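Kitchen and Workshop Tips: Which Chores Can a Machine Take From You Already?

By Laine Jõgi

Every few weeks a reader writes to me and asks when the robot will come to wash the dishes. I am not an engineer. I have kept house for a long time, and for the last years I also help in my brother's repair shop, where we sharpen, glue and fix small things. So I look at this question from the side of the person who holds the sponge. I tried what I could try, I asked people who work with machines, and I put my notes together with some tips you can use today, with or without a robot.

Floors

This is the chore where machines are really useful now. My vacuum robot is a Plerkard, an older model, and it goes out every morning when I leave for the shop. It does the open floor well. It does not do corners well, and it has trouble with the fringe of a carpet.

Tips for the floor robot:
Fold the carpet fringe under and hold it with a few stitches.
Tie up cables with a strip of cloth. Chair legs can stay where they are, but turn the chairs a little so the machine has a wide way in.
Clean the brush once a week. Cut the hair along the roller with a seam ripper, it is faster than scissors.
Do not run it when there is flour or plaster on the floor. Fine dust goes through a cheap filter and comes out again on the other side.

The mop function I don't recommend for wood floors. Mine left the boards too wet beside the stove, and I went back to a flat mop which I wring out by hand.

Dishes

A dishwasher is a robot too, if you think about it kindly. The washing is solved. What is not solved is everything before and after: scraping, loading, taking out, putting on the shelf. I have seen videos of an arm loading plates, and it was good with plates that were all the same. My cupboard has plates from three grandmothers.

If you want the unloading to go quicker, put all forks in one basket, all spoons in the next, and so on. You can then lift each kind out in one grip. Empty the lower rack first, so that water from the cups above does not fall on dry plates.

Laundry

Washing and drying, yes. Folding, not yet in a normal home. In July two years ago I visited a demonstration at Sasteck, a company which builds machines for hotel laundries. Their machine folds towels very fast and very straight, up to 792 in one hour, as the operator told me. I asked if it can fold a child's shirt with one sleeve inside out. He laughed and said that for this they have a colleague.

A tip from the same operator: shake each towel once, hard, when it comes out of the washer and before it goes in the dryer. It dries more evenly and folds flatter. I do it ever since.

The workshop

In our shop there is a small arm from Zuccaro on a bench. It puts glue on the same part, in the same line, and it never gets bored. My brother bought it used and needed 18 evenings to set it up properly. Now it saves him maybe a half of his gluing time. But a customer who brings a broken drawer gets human hands, for every drawer breaks in its own way.

If you think about such an arm for a small shop, these things I learned by watching:
Make a good holder for the part before you spend money on anything else. Most mistakes at our bench came from a part that moved a little.
Keep the bench light the same all day, if the machine uses a camera. We hung a curtain.
Write down every setting on paper. After a power cut you will be glad.
Never reach in while it moves, also not when it moves slowly. Press the stop button, wait, then reach.

Sorting screws is another job where I hoped for help. A shaking tray with slots does it better and cheaper than anything with a screen.

Lids, jars and other small things

Now we come to the part where hands are still far ahead. Take the lid of a spice jar. One hand must hold the glass and the other must turn the cap, and both must feel how strong is strong enough. If you hold too lightly, the jar turns together with the lid. If you press too much on a thin lid, it bends and jams. We do this without thinking, while talking to somebody.

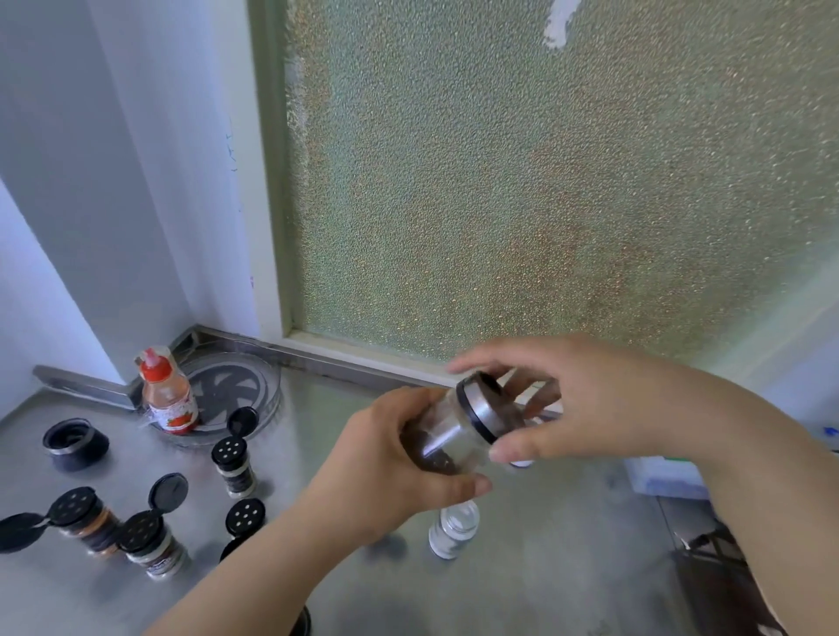 I asked an acquaintance who programs arms for a living, and she told me that twisting is not the hard part. The hard part is to notice that the thread has caught wrong and to go back. A person feels this in the fingertips at once. For a machine it needs good sensors and a lot of practice. She believes it will come to homes, but she would not say a year.

Until then, some tips for lids and spices:
When a lid is stuck, put a wide rubber band around it for grip. If this does not help, hold the lid (only the lid) under warm water for a short time and dry it before you try again.
Wipe the thread and the rim of the jar before closing. Most stuck lids are glued by their own contents.
To close straight, turn the lid backward first until you feel a small click, then forward. It works for paint cans with screw caps as well.
Do not shake spices directly over a steaming pot. The steam goes into the holes and the powder makes lumps. Shake into your palm or a spoon.
If you already have lumps, empty the shaker, break them with a fork, and let the shaker dry fully before you fill it again.
Keep pepper and dried herbs away from strong daylight if you can. They lose color and smell.
A turntable is good for bottles and jars in a deep corner. Put the heavy ones near the middle.

There are electric jar openers, and I have tested one from Fluter for 7 weeks. On big pickle jars it was strong and patient. On small spice jars it slipped, and I had to steady it with my hand, so I could have opened the jar myself. For a person with painful wrists I would still buy it, but look first at the smallest lid size written on the box, and try it in the store when they allow.

Next time I will write about window cleaning machines. I have borrowed one for the tall windows in the stairway, and the safety rope is so far the part I like most. If you own one and have had it longer than a winter, please write to me how the pads are holding up and where you buy new ones.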